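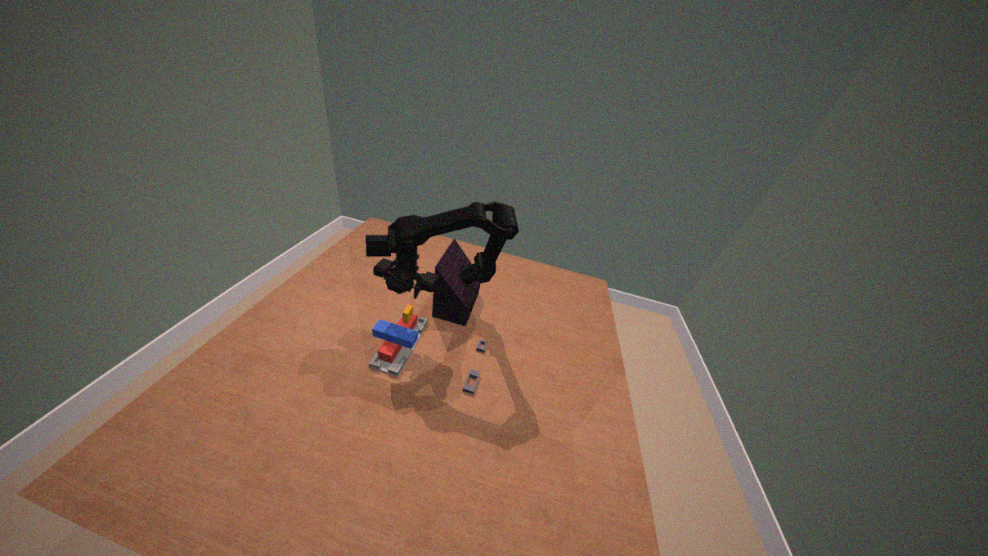
6 min read

Zuna Pocket Stool review: somewhere to sit in a line that isn't moving

I have reached the age where I judge an amusement park by its benches. Promano has good coasters, a decent flume, a carousel somebody clearly loves, and benches laid out by a person who has never been tired. There's a cluster by the front gate, where you don't need them yet, and another by the restrooms next to the bumper cars, where you don't want them. Everything in between is a planter with a sloped edge.

So I bought the Zuna Pocket Stool. It cost me $46, or about three park hot dogs, and I've now carried it through two full seasons, ending with a cold November closing weekend when the line for Isero wrapped past the gift shop and the fog machines were running at two in the afternoon for the benefit of no mood whatsoever.

What it is

The Zuna is one of those telescoping plastic stools, a stack of rings that flattens into a disk the size of a dinner plate. You pull the top up, twist it clockwise, and the rings lock. To put it away you twist it back and push down. It comes with a strap, a thin cushion that sticks on with hook-and-loop dots, and an instruction sheet that spends most of its length on how to thread the strap.

It is rated for 330 pounds. I'm well under that, even after the funnel cake, and it has never creaked in a way I took personally. Parviz Zamani is a much bigger man than I am, and he sat on it through an entire fireworks show with his arms folded. He got up, looked back at it and said "huh." Parviz once described the Grand Canyon as "fine," so I'm counting that as a rave.

Getting it through the gate

Check your park's rules before you buy any stool. Promano allows small folding seats in the park but not inside the fenced part of a ride line, and I had to learn the second half of that from a teenager with a flashlight. He was very polite. I had been comfortable for maybe ninety seconds.

At the bag check the stool confuses people. Folded, it looks like a frisbee with ambitions. I've been asked whether it's a drum, whether it's a cooler, and once, by a guard who was having a long morning, whether it was "a hat thing." I now carry it on the outside of my bag and extend it without being asked, which speeds things up and makes me look like a magician at the end of his career.

Parks with stricter policies may send you back to the car with it. My cousin Banafsheh Mirzaei had hers turned away at a water park two states over, where the sign at the entrance banned "furniture." She argued. The stool spent the day in the trunk.

Where it earns its keep

Parades, mostly. If you've ever staked out a curb for a parade, you know the curb is too low for anyone over thirty and the pavement is warm and slightly sticky. The Zuna adjusts to several heights depending on how many rings you pull up, and the lowest setting keeps you below the sight line of the people behind you. At full height I was hissed at. I deserved it.

It's also good for the unofficial line, meaning the crowd that forms before the line opens. At Promano, the rope drop for Isero starts filling up well before the gates to that section come down, and I have sat there with a coffee feeling like minor royalty. Same goes for waiting on other people. I don't ride anything that goes upside down anymore, and my family rides nothing else, so a lot of my day is spent holding sunglasses outside the exit ramp of the Najafi Twister. The stool has changed this from a punishment into a job.

Meals are the surprise. On a busy day there are never enough chairs in the food court, and four of us can usually find three. Put the stool at the end of the table and you have seated the whole party, although whoever is on it will be eating at chin level unless it's fully extended.

Where it doesn't

The strap is bad. It's narrow, it slides, and the buckle has a sharp corner that found the same spot on my collarbone all day long. I replaced it with one from an old camera bag and haven't thought about it since.

The twist lock doesn't like sand or sugar. Kourosh Rahimi set it down in what had recently been somebody's lemonade slush, and for the rest of the evening it would open but not close, so he carried it around the park at full height like a small lampshade. A rinse in the bathtub fixed it. If you're going to a beachside park, bring a rag.

It wants flat ground, too. On concrete it's perfectly steady. On the grass hill where Promano puts on its evening concerts, it leans downhill with you on top of it, slowly enough that you think you're imagining things. Use a blanket for the hill.

And the cushion came off in the first week. I assume it's still under the bleachers at the sea lion show.

What other people say

The store page had 392 reviews when I ordered, and they fall into two camps: people who love it, and people who tried to stand on it to see over a crowd. The instruction sheet tells you not to stand on it. The underside of the stool also tells you not to stand on it, though by then you're reading it from the ground.

Hooman Ansari, who goes to more parks in a summer than I will in my life, prefers a three-legged folding stool with a fabric seat. It's lighter and it slides into the side pocket of a backpack. I tried his for an afternoon. The seat is smaller than advertised or I am larger than advertised, and getting up from it took some planning. If you pack light and have good knees, his is probably the better buy. He'd like it noted that I said so.

After two seasons

The color has faded on top, there's a scuff around the bottom ring from being kicked along pavement, and the lock is a bit looser than it was when new. It still holds. I've stopped twisting it past the click, which I was doing out of nerves, and it seems happier.

Would I pay $46 again? For one trip a year, no. Find a planter and make your peace with the slope. If you have a season pass, or children who ride things twice, or parents who insist they're not tired while leaning on a trash can, buy it. Get the gray over the white, which shows every drop of ketchup.

Good: packs flat, solid on pavement, adjustable height, opens quickly
Bad: awful strap, runaway cushion, hates lemonade
Price paid: $46

Comments

Houshang Heydari
Does it fit in the small lockers by the Najafi Twister? Asking before I drive down.

Reply from the author
Folded, yes, if you put it in before your bag. The other way around you'll be there a while.

Banafsheh Mirzaei
For the record, a stool is not furniture.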